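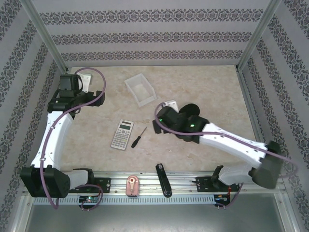 Leteo Clellness Ready-Mix Wallpaper Paste
Item 777
2 gallon pail, $47
In stock, Flarkham warehouse. Orders in before noon go out same day.

Clear-drying paste for paper, paper-backed vinyl and most non-woven. Ready to use, no mixing, no lumps. Open the lid, stir, roll it on. Made for people hanging a patterned paper who need time to slide it around before it grabs.

New lid as of April. Same paste inside. If you have an old pail with the snap lid it's still good as long as it was closed tight and never froze.

What it does

Long open time. You can lift a strip and re-hang it while the paste is still soft. Handy with stripes, bands, damasks, anything where a small mismatch at the seam shows from across the room.

Holds on seams. Most of the complaints we get about other pastes are seams. Edges curling after the heat comes on, that sort of thing. Clellness is a bit heavier than our old mix and stays put at the edge if you don't roller it all out.

Wipes off. Damp sponge, clean water, do it right away. Don't let it sit on the face of the paper overnight and then call us.

Dries clear. It goes on cloudy, this is normal. Any haze left on the face the next day is paste that wasn't wiped, go over it with warm water.

What it doesn't do

Not for silk, grasscloth or foil. Not for ceilings tile. Not for peel and stick, which has its own glue already (yes we get asked). Won't hold heavy commercial vinyl, look at the Potgieter heavy duty instead. Not for outdoors. Not for the inside of a shower.

Before you start

Wall has to be clean, dry and sound. Flaking paint comes off with the paper, paste can't fix that. Glossy paint, scuff it with sandpaper and wipe off the dust. New drywall needs a primer made for wallpaper or you'll never get the paper off again without taking the face of the drywall with it. Old wallpaper underneath: take it down. We know. Take it down anyway.

Patch holes, let the patch dry fully, prime the patch. Bare patching compound sucks the water out of the paste and you get a dry spot right there.

Check your roll numbers. All rolls for one room should be the same run. Open them and lay them next to each other in daylight before you cut anything.

Using it

Stir, don't shake. Roll a thin even coat with a short nap roller. For plain paper, paste the back, fold it paste side in, and let it rest for as long as the label on the roll says. For non-woven, paste the wall and hang the strip dry.

Work one strip at a time. Paste a little past the width of the strip so the edge of the next one isn't landing on bare wall. Brush from the middle out. Small bubbles usually go down by themselves as it dries. Big ones, lift and re-lay.

Pattern with bands running across: draw a level line around the whole room first and hang to that. Don't hang to the ceiling, ceilings are never level. If the band is off by a hair at the first corner it'll be off by a lot when you get back to the door.

Corners. Never wrap a full strip around an inside corner. Cut it so a sliver turns the corner, then start the next piece over it with a fresh plumb line. Overlap gets a dab of seam adhesive, sold separately. 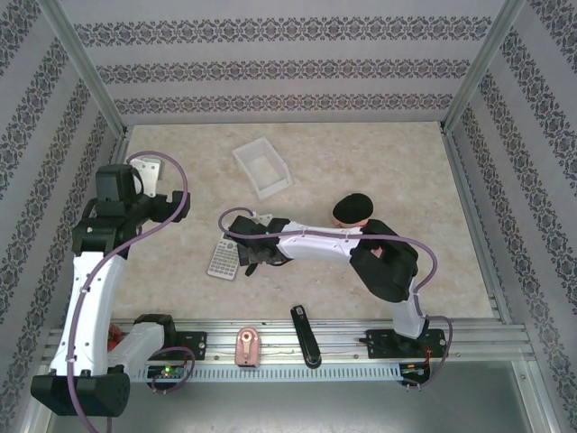
Comment from a customer: did my whole hallway with this plus a closet, and the open time is real, I had to take a strip down twice and it went back up fine. Only gripe is the pail. Handle dug into my hand all the way up the stairs. Would also like a smaller size for doing just one accent wall, I have half a pail left over and nowhere to put it.

Smaller size is coming, no date yet. Leftover paste keeps if you press a sheet of plastic wrap right down onto the surface and tap the lid shut all the way round. Store indoors. A garage in January is not indoors.

How much do I need

Depends on the paper and the wall. Thirsty paper uses more. Pasting the wall uses more than pasting the paper. Measure width times height for every wall, add them up, leave the doors and windows in. Send us the total through the contact form with the type of paper and we'll tell you how many pails.

Contractors: the job lot is enough for 2,250 square feet on primed wall with non-woven. Ships on a pallet, needs someone there to sign. Price on request. No job lots over the counter in Flarkham, there isn't the space.

Drying

Leave the heat where it normally is. Don't crank it, don't put a fan on the wall. Drying too fast is what opens seams. Keep windows closed the first night. Don't push furniture back against it untill the next day at least, longer behind a wardrobe where the air doesn't move.

Taking it off later

Score lightly, wet with warm water, wait, wet it again, pull from the bottom. Primed walls come away clean in most cases. Rinse the wall after. Leftover paste on the wall will crackle the next coat of paint.
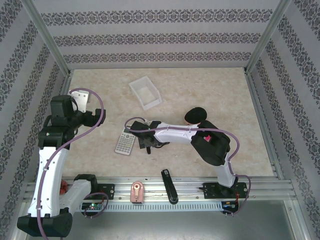

Banded damask paper in dark on pale gray, three walls.

Goes with

Leteo short nap roller and tray
Leteo seam adhesive, tube
Leteo wallpaper primer, white
Potgieter smoothing brush
Potgieter snap-off knife, use a new blade every strip, really every strip

Safety and cleanup

Water based. Low odor. Contains a preservative so keep it away from kids and pets and don't eat it. Gloves if your skin is touchy. Tools wash up in warm water while wet. Dried paste on a roller, throw the roller out. Don't pour leftovers down the sink, it'll set up in the trap.

Turn the power off before you trim around outlets and switches. Wet paste and live wires don't mix.

Shipping and returns

Doesn't ship in freezing weather unless you ask for the heated truck, extra charge shows at checkout. Unopened pails can come back, keep the receipt. Opened pails can't, unless there's something wrong with the paste, in which case send us a picture of the batch stamp on the bottom and we'll swap it.

Pickup at Flarkham: side door, ring the bell, have your order number ready. Closed for lunch noon to 1 p.m.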